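4.2 Spouses' statements and local press coverage

Candidates for the Britunholm district council were asked whether a husband, wife or partner had spoken publicly in support of their campaign. Of the 404 candidates who returned the form, 90 said that this had happened at least once. Most of these statements were short and appeared in the two local papers, the Fotent and the Zedley Courier, during March. A smaller number were read aloud at public meetings and reported later, often in a single line.

Coding followed the scheme set out in Section 3. Each statement was marked as personal, political or mixed. A statement was treated as political only where it named a policy, a rival or a record in office. General praise of character was coded as personal, even where it closed with an appeal for votes.

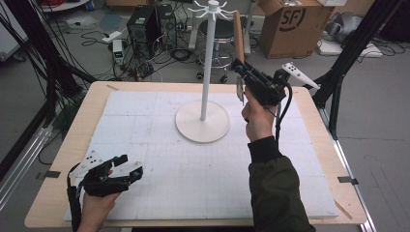 Figure 3. Two hand-held grippers and a white mug stand on a gridded board.

Personal statements were the largest group, at 47. Mixed statements tended to come from the partners of sitting councillors, who could point to work already done – road repairs and school places were the usual subjects. Purely political statements were rare among first-time candidates.

The papers differed in how they placed this material. The Courier printed statements in full beside the candidate's own reply, while the Fotent folded them into longer reports. The Hermans ward is left out of the comparison, as its seat was not contested. Differences in tone between the two papers are taken up in Section 4.3.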